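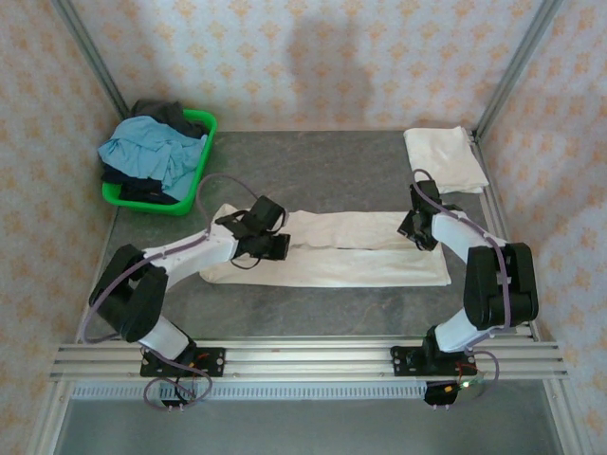

Jozef Brouwer reckons the Steltstead water is to blame for the patchy dyeing and wants the whole October run repeated in deionised. I would sooner change one thing at a time. Notes below for whoever picks this up.

Home | Notebook | Dye lab | Stores | Contact

Tuesday, after lunch

Cotton shrinkage and uptake, Groder batch. Pieces cut 300 mm square, marked on the warp, scoured in soda ash, rinsed twice. Bath held at 56 degrees on the Issa heater. The dial reads 2 degrees high against the glass thermometer, so set it accordingly.

Warp shrinkage came out at about 4 per cent, weft too small to measure with the steel rule. Gullo pieces not done yet – the scour tank was in use until late.

Uptake was uneven near the selvedge on the Groder pieces. Possible causes: size left in the cloth, poor stirring, hard water. Iodine spot test for starch to be done first, as it takes minutes and needs no new bath.
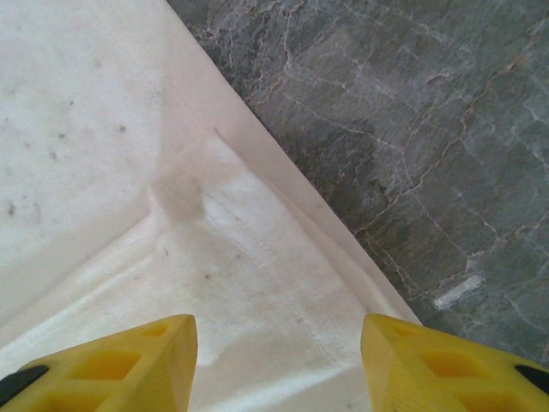
White cloth, hemmed edge, part folded.

Hems hold liquor longer than the single layer and should be left out of any colour reading. Take readings from the centre only, cloth doubled, same side up.

To do: starch test, recalibrate Issa dial, ask stores for more soda ash. Jozef to get a hardness figure for the tap in the back room.

2 comments | 4 shares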